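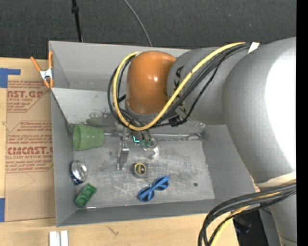

Figure 4. Grey rectangular bin on the light wooden tabletop, with a round, clear and whitish item.

4.2 Bins and item types

All sorting in the second part of the study used grey rectangular bins placed on a wooden tabletop. Grey was kept from the pilot, where white bins had made the paler items hard to pick out in the photographs and had to be dropped. The bins were bought from Wostico and were not lined or labelled. Figure 4 shows one of them on the table.

The items came from household donations received at the Situra reuse shop up to the end of May. A total of 1,834 items were logged. Of these, 390 were entered as "clear or part clear", a group that takes in lids, tubs, small covers and anything else with at least one see-through part. Items that were clear in one place and white or cloudy in another caused the most trouble at the logging stage. Two coders often gave them different names, and in the pilot the same lid was entered once as clear and once as white. We therefore merged the two headings before the main coding began. Intan Setiawan wrote the final wording of the coding sheet and checked the merged entries against the pilot records.

Round items were coded by outline only. A coder who could see part of a curved edge was asked to enter "round" and leave the use of the item blank unless it could be read from a mark or a matching part. This rule left more blanks than we had planned for, mainly among loose lids, but it stopped coders from guessing. Blanks are treated as missing in Section 5.

For the reliability check, 200 items were drawn from the log and coded a second time. Items were handled in batches of 20, and each batch was finished before the next was started. The coders worked apart and did not see each other's sheets. Disagreements over colour were settled by going back to the item itself, held over the grey base of a bin. Disagreements over shape were settled from the photographs.

The Rara and Xolalpa sets, described in Section 4.3, were logged on the same sheet. They contain few clear items and are left out of the colour comparison.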